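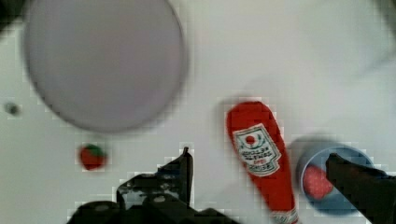
Home Shop Play Kitchens Spare Parts FAQ Contact

Play food FAQ

Quick answers, updated September. Anything else – email Ademir Pimentel at the Girley shop desk.

How do I wash the plates?
Warm water, drop of dish soap, soft cloth. No scrub pads. Not the dishwasher please, we've seen rims go wavy.

Can the ketchup bottle be filled?
No. Pretend only. If water gets inside, stand it neck down on a towel overnight.

Lost a strawberry. Can I buy just one?
Yes, loose fruit is in Spare Parts. Shipping is the same for one or a handful so check under the couch first.

Is it OK for a 2 year old?
Big peices yes, with you there. Small fruit – keep it up high until they're 3 and done putting things in their mouth.

Do your sets mix with Fillberg kitchens?
Mostly. Plates fit the Fillberg shelf, bottles are too tall for the door rack.

Red marks on a white table?
Usually crayon, not the toys. Damp cloth, baking soda, go easy.

How many pieces in the Queiroz box?
23, counting the plates. List is inside the lid.

Returns?
Unopened, keep the reciept. Opened food we can't take back.

Comments

marnie_k: baking soda worked on the table, thanks

Toddsmom: any chance of a mustard to go with the ketchup? Mine keeps asking

Ademir (shop): Mustard is in the Dramunex set, sold separately for now

pell22: ours went in the dishwasher before I read this. oops

We use cookies to remember your cart. Accept / Settings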